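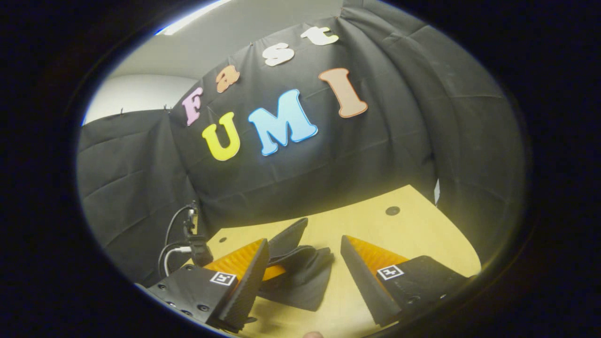 Foam letters on the black cloth behind the tabletop, spelling "Fast UMI" in two rows.

Galtwood Tabletop Backdrops: README

Last updated April 10, 2018

Welcome, and thank you for taking an interest in what is, when you get right down to it, a collection about tables with cloth hung behind them. Galtwood grew out of a habit of ours. We kept setting up little draped corners for craft days, club tables and display shelves, and we kept forgetting how we had done the last one. So we started saving pictures and notes together, and after a while the folder was big enough that other people asked for a copy.

What is in the folder

There are 26 setups in this release. Each one has its own folder with pictures, a plain text note on the fabric and the table, and a second note on the lettering if there is any. The setup at the top of this page is a good one to start with, as it has a bit of everything: dark cloth hanging in soft folds, a light wooden top, and big cheerful letters in pink, orange, white, yellow and light blue, with a tall peach-orange "I" outlined in red to finish off the second row.

Folder names use the word for the backdrop color, then the word for the table, then a short nickname. Please keep to that order if you send us something new (it makes the sorting so much nicer).

The notes

We write down the things we wish we had known ourselves:

Fabric: color, whether it was ironed, how it was hung
Table: surface, color, any holes or edges to work around
Letters: spelling exactly as shown, capitals included, then the colors
Light: where it comes from, and whether it washes out the pale letters

On spelling, we copy what is on the cloth and leave it alone. "Fast" goes in with one capital and three small letters, "UMI" goes in as three capitals, and the two rows are joined with a space. Words on a slant are noted as "slanted", and we don't try to measure the slant.

Creases get their own line. We went back and forth on this for most of October, and where we landed is that a crease is part of the setup and should be written down like anything else. Some of us like a backdrop pressed flat and some of us are very fond of the folds, so you will find both here.

Colors

Color words are everyday ones: pink, peach, light blue, warm beige. If two people picked different words for the same letter, both are kept with a slash between them. Peach and orange cause the most trouble, and yellow hardly any.

Known gaps

Dark cloth is over-represented, mostly because it makes bright foam stand out so well. There are only four setups with a patterned cloth, and we would dearly love more. Notes on the older folders are short, and a couple of them skip the light entirely. Curved edges in wide pictures can make a straight row of letters look bent, so please don't use those to work out spacing.

Using and sharing

You may copy, print and adapt anything in the folder for clubs, classrooms, fairs or your own spare room. A mention of Galtwood is appreciated. If you find a misspelled note or a color you disagree with, add a line to the corrections file with the folder name first, and we will get to it at the next tidy-up.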